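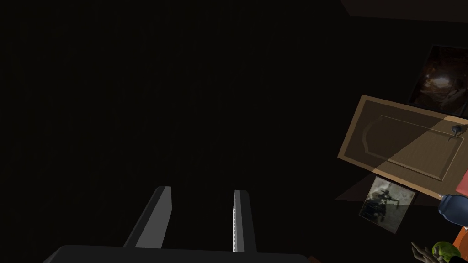 Two gripper fingers against a dark background.

Treltell Adds Small-Ship Sailings to Umska and Garrido for Travelers Who Like to Linger

2019-10-29

3 min read

Treltell, the family-run small-ship line that has been carrying guests along quiet coasts for longer than some of its captains have been alive, is delighted to share that it will open bookings in November for two new itineraries. Both sail aboard the Uvside, a ship that welcomes 200 guests and that many of our returning travelers already think of, very kindly, as a second home.

The first itinerary calls at Umska, a fishing harbor with a long stone breakwater and a bakery that opens well before sunrise. The second goes south to Garrido, where the old town climbs straight up from the pier and where you really do want to bring comfortable shoes! On both sailings the Uvside stays overnight in port, so that guests can have dinner ashore, listen to a little music, wander back whenever they feel like it and still have the next morning free before the lines are let go.

"Our guests have been asking us for years to slow down," said Lucía Robles, director of itineraries at Treltell. "They would write to us after a cruise and say they had a lovely time, but they had just found a café they liked when it was time to go back to the ship. I kept those letters in a drawer, and when we sat down to plan the new season I took the whole drawer into the meeting with me. So these sailings belong to the people who wrote them, and I hope every one of them comes along."
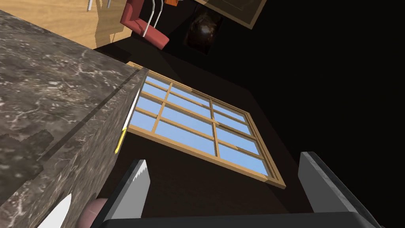 Grey marble and a yellow-handled knife.

Meals on board will follow the route, as they always have with Treltell. The galley will buy fish and vegetables in port whenever the market is open, and the menu for the evening will be written up that afternoon and posted outside the dining room. Seating is open, with no assigned tables, and guests who are traveling alone are warmly invited to join the long table hosted each night by one of the ship's officers. Coffee, tea and the much-requested almond cake are served in the aft lounge every afternoon, and yes, there will be seconds.

Guests who sailed with us last year will notice a few changes around the ship as well. The library has moved up one deck to get the morning light, the promenade has new deck chairs, and the evening talks now begin a little later, so nobody has to hurry through dessert to get a good seat.
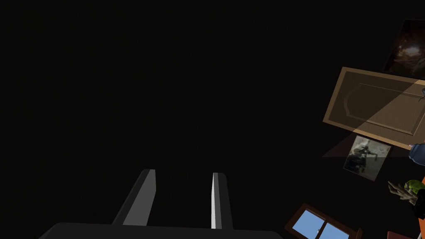
Fares and Booking

Fares start at $232 per person, per night, based on two guests sharing an inside cabin, and include all meals on board, the evening talks and a guided walk in each port. Flights, travel insurance and drinks from the bar are extra. Past guests may book ahead of the general public during the first week of sales, and a letter with the details is already on its way to them.

Reservations can be made through any travel advisor or by calling the Treltell booking office, where the phones are answered by people who have sailed on the Uvside themselves and are always happy to talk over cabins, walking distances and what to pack.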